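Notebook entry, bench cell 2, Clevura project
Location: Beaulieu workshop
Month: March
Subject: unexpected arm motion during table-clearing trials

The cell was stopped at 14:20 following a fault in the wiping routine. The Numik arm is isolated at the wall and will remain so until the points below are closed. Manual work at the table continued in the meantime, so that the wiping and waste-gathering motions could be recorded for comparison with the failed run.

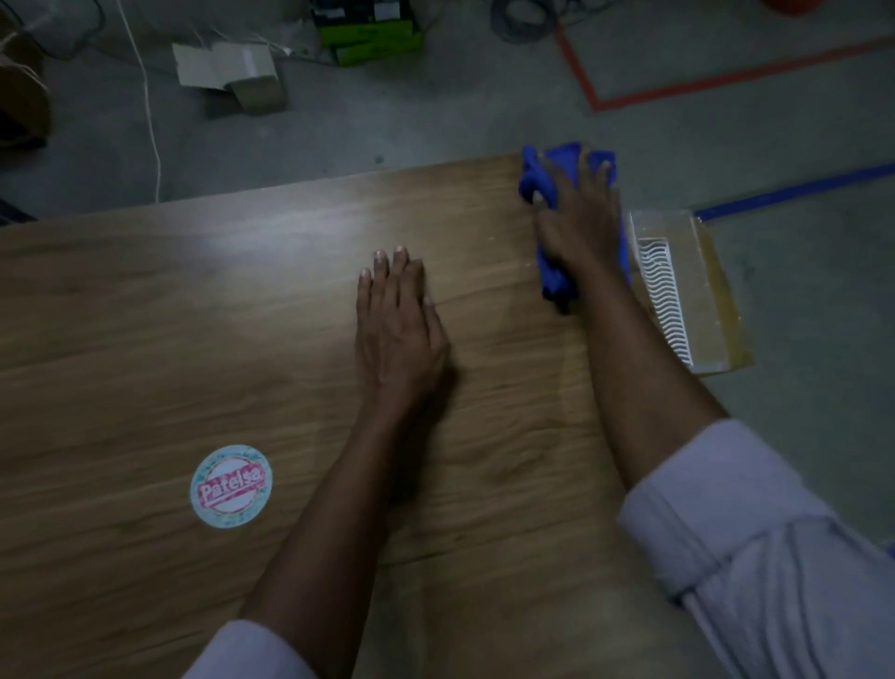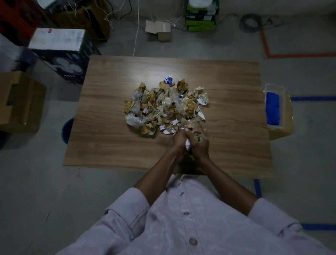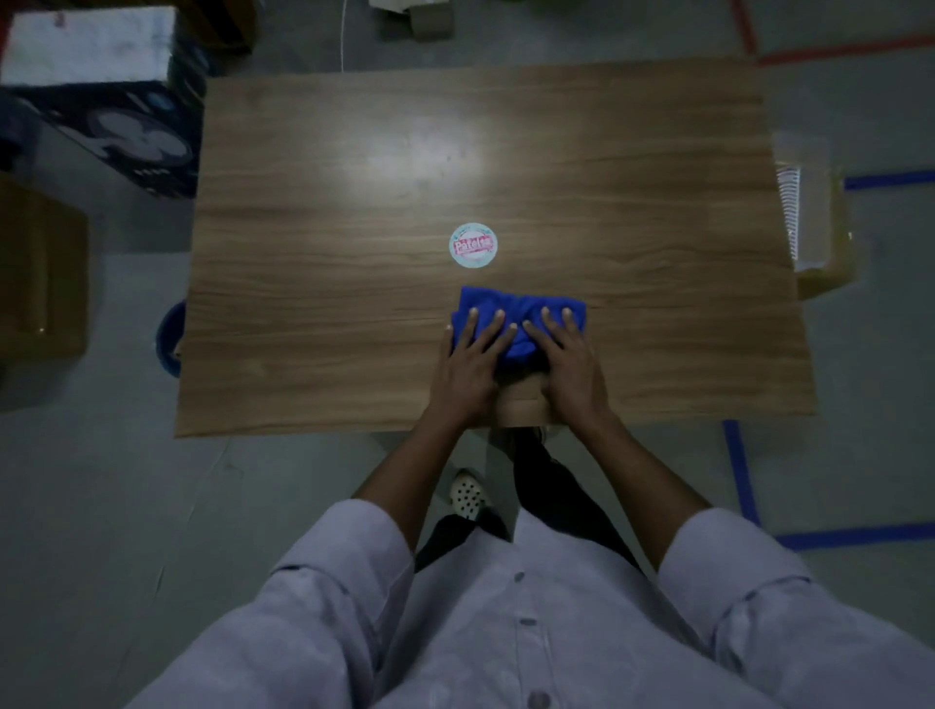 Table work by hand: wiping with the blue cloth (first and third), gathering the waste (second).

One colleague on the afternoon shift asked whether the arm had been in reduced-speed mode at the time, as the panel had shown it to be so at the start of the shift. The log was checked on this point. Reduced speed was selected at the panel, but the controller had dropped the setting after a restart and did not report the change. The panel display was therefore wrong.

Sequence as taken from the log. The wiping routine began normally and completed 13 passes. On the next pass the force reading at the wrist fell to zero and stayed there. The controller read this as loss of contact and drove the tool downwards to find the surface again. The tool was already on the surface. The downward command ran for 160 milliseconds before the motor current limit tripped with code 1368. The operator pressed the stop button after the trip. Nobody was within reach of the arm and there was no injury.

Probable cause: the force sensor lead. The connector at the wrist was found half seated, and the reading came and went when the lead was moved by hand. The lead had been refitted during the last Hornano software update. It is not known whether the latch was closed then.

A zero force reading should never have been accepted as a valid value during contact. The same logic is present in the waste-pushing routine and has to be changed there as well.

Actions before power is restored:
Replace the lead and fit a strain clip at the wrist.
Treat a steady zero from the force sensor as a fault and stop.
Limit the search move to 23 mm per second.
Read the speed mode from the controller at each start and show that value on the panel.
Inspect the gripper mount for cracks.

Spare lead requested from stores. The old one is bagged and labelled in the fault drawer. The full log has been copied to the Clevura folder under the trip code.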